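Padlocks and keys – frequently asked questions

Which size of padlock do I need for my storage unit?

Most doors at our Astcombe site take a padlock with a shackle up to 10 mm thick. The older units on the ground floor have a smaller hole in the hasp, so please try your padlock before you carry all your boxes inside. If it does not fit, come to the desk and we will lend you one until the evening.

Can I bring my own padlock?

Yes, of course. You can bring any padlock that closes well and is not rusty. We sell two models at the desk, the Passka and the bigger Botilden, but you are not obliged to buy from us.

How many keys do I get?

With the Passka you get two keys, with the Botilden you get four. Please count them when you open the packet. If one is missing, tell us the same day and we will exchange the whole set.

Do you keep a copy of my key?

No. We never keep keys of customers, also not when they ask us kindly. If you want that a friend or a brother can enter, give the spare key to this person and write the name on your contract.

I have lost all my keys. What now?

Bring your contract and a document with your photo. We will cut the padlock in your presence and you sign a paper. The cutting is free the first time. You need a new padlock immediately after, as we can't leave a door open during the night.

My key goes in but it does not turn. Is the lock broken?

Usually not. First check that it is the right key – many customers have two or three similar padlocks and the keys get mixed. Then look in the keyhole for dust or sand. Blow it out, put a little graphite powder on the key and move it in and out several times. Please don't use cooking oil. It helps for one week and after that it becomes sticky and catches more dirt.

Why can't I take the key out when the padlock is open?

Some padlocks hold the key until you close the shackle. This is made on purpose, so you can't lock the door and forget the key inside. Push the shackle down, turn the key back and it will come out.

Can I have several padlocks with the same key?

Yes, this is called "keyed alike". We order them from Alhassan and it takes 4 working days. You can't change an ordinary padlock to another key afterwards, so decide before you buy.

How do I know which key belongs to which padlock?

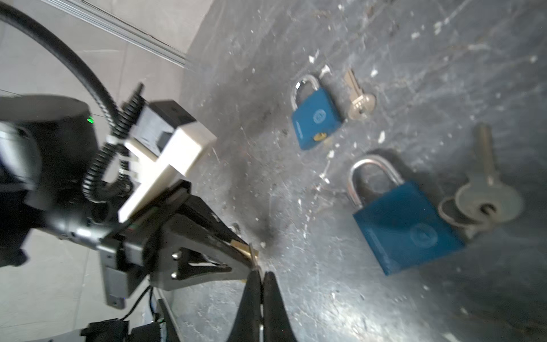
Text and advice: Benedek Dobos, front desk, Astcombe

With two blue padlocks and three silver keys on one table, a mistake is easily made. The bigger padlock has a key in it, and a second key is linked with that one, so I would leave these two together. The loose key beside the smaller padlock I would still try before I trust it. When you have found the pairs, put a ring on each one, or a drop of nail varnish in the same colour on the padlock and on its key. Don't write your unit number on the key. A person who finds it will know exactly which door to try.

Where should I keep the spare key?

At home, in a place which you will remember after a year. Not in the unit, please.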